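# Snack table

A **snack table** is a small table, or the cleared top of a larger one, where a few ready-to-eat foods are set out for whoever happens to get hungry between meals. It asks for no plates and no cooking, and in many homes and workplaces it is simply the nearest flat surface with a bit of fruit on it.

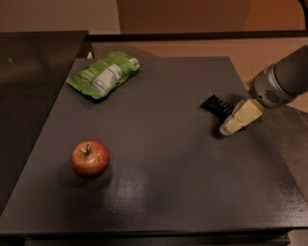
The custom goes by several names. In the town of Orkenthorpe it is still called "the five o'clock," after the hour when the mill offices used to put out apples and biscuits, and the older residents of Konddale will happily tell you that theirs came first (the question has never been settled, and perhaps it's nicer that way).

## Usual contents

Fresh fruit that keeps well without a refrigerator is the old favorite, and the apple most of all, being sturdy, easy to hold, and good for several days at room temperature. Packaged foods came along later. Bags and wrapped bars keep far longer than fruit, and their printed panels let people check the ingredients before opening anything. 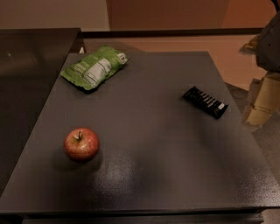 Leidy Huanca, whose book *The Rivadeneyra Pantry* gives a whole fond chapter to the subject, recommends leaving plenty of room between items, so that a guest can pick one up without disturbing the rest. She also prefers a dark tabletop, on which red and green show up cheerfully, though she admits that it shows every crumb as well.

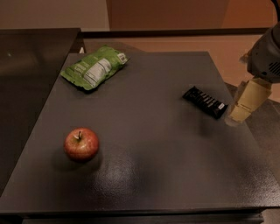
*Apple, green snack pouch and black wrapped bar on a dark gray tabletop.*

## Care

Fruit is best washed and dried before it is set out, and kept out of strong sun. Opened bags should be folded over and clipped, and the table wiped down at the end of the day.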